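Simulated kitchen tasks: how do people score "put the bottle on the plate" when the plate is in the sink?

Posted by Norbert Nyitrai
May 9, 2021
8 comments · 26 shares

Hello all, and apologies in advance for the length of this one. I've been trying to repeat a result from a small workshop paper by the Mfinanga group, in which they train a policy on simulated kitchens only and then report how its success rate changes when the counter layout is altered. My version runs in Gatlow, with the kitchen pack that comes with it, and I have been at it since March in the evenings (my other half now says good night to the simulator as well).

The task I'm stuck on is a sink one. The instruction is "put the bottle on the plate", and the plate starts off in the basin. I run 1000 episodes per layout, which takes the machine most of a night, and then a little script looks at the final state and says yes or no. The script only asks whether the bottle and the plate are touching and whether the gripper has let go. I have the feeling that this is far too generous, but when I tightened it up my numbers dropped well under the ones in the paper, and now I don't know which of us is being unfair to the robot.

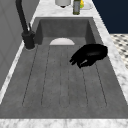 The paper says, more or less, that "success was determined automatically from contact", and leaves it there. I did write to the authors, who were very kind, but the person who wrote the checker has moved on and they weren't sure which version had been used for the final table. So what do other people do? Do you take the last step of the episode, or do you let things settle first? And do you insist on the bottle being upright, when the instruction never asks for it? I'd be grateful for any thoughts at all, even if they are only "do it like this and stop worrying".

Norbert

Delwyn McPhee
14 people found this helpful

Hello Norbert, what a nice question, and you have my sympathy, as I lost most of a winter to something very similar with drawers. I think you are really asking two things, so let me take them one at a time, and do put the kettle on.

The first is what counts as success. Contact alone will let through all sorts of things you wouldn't accept at home. A bottle lying on the floor of the basin with its shoulder leaning on the plate's rim is touching the plate, and your script will happily say yes. What I do is ask for three things together: the bottle touches the plate, the bottle touches nothing else, and the middle of its base falls inside the plate's outline when seen from straight above. The second of those does nearly all the work. I'd keep it even if you throw the others away.

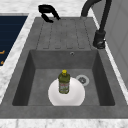
Uprightness is where I would be stricter than the paper seems to be, though I'd report it in its own column and leave the main score alone. You want to be able to say "on the plate" and "on the plate and standing" separately, because a policy can be good at one and hopeless at the other. In your second render the bottle is standing up on the plate, a little behind the middle, with its base resting on the white and the gripper out of view, and I'd be glad to give that full marks under any rule you like, provided the state log agrees. It makes a good reference state, so save it and run every version of your checker against it before you trust the checker with a whole night of episodes. If a new rule says no to that one, the rule is wrong.

The second thing is timing. Please do let it settle! I open the gripper, move the arm away, step the simulation on for 28 steps with no commands at all, and only then look. Scoring at the last step catches bottles that are halfway through toppling, and it catches them as successes. I'd also check that the bottle's speed is close to nothing at the end – with smooth objects you sometimes get a slow creep that never quite stops, and you'll want to know about it.

As for the gap between your numbers and theirs, I wouldn't call either of you unfair. Run both checkers over the same saved episodes, print both columns, and say plainly which is which. If the loose one lands near their table you have a fair clue as to what they used, though I wouldn't put it more strongly than that in writing. And do look through a handful of the episodes where the two disagree. It's dull work, but I learnt more from an afternoon of that than from any of my plots.

Delwyn

flereck_user
2 people found this helpful

I just use the built-in one in Flereck and it seems fine. There's a tolerance setting somewhere in the task file. Not sure if Gatlow has the same thing. Have you tried making the plate bigger?

emora_kitchens
5 people found this helpful

Agree with Delwyn on settling. One small thing to add, from our runs in Emora: check what your collision shapes look like. Our plate had been given a solid disc as its collision shape, with no dip in the middle, so the bottle was resting at the height of the rim and the contact list looked perfectly normal. It was only when we printed the height of the base that we spotted it. The basin floor is worth the same look, especially if there is any slope towards the drain, as a plate that slides during the settling steps will muddle your "base inside the outline" test unless you read the plate's position afresh at the end.

Also fix your random seeds per layout, Norbert, if you haven't. Otherwise you'll be comparing two checkers and two sets of luck.

Contact the moderators | © Community Help Pages | Back to top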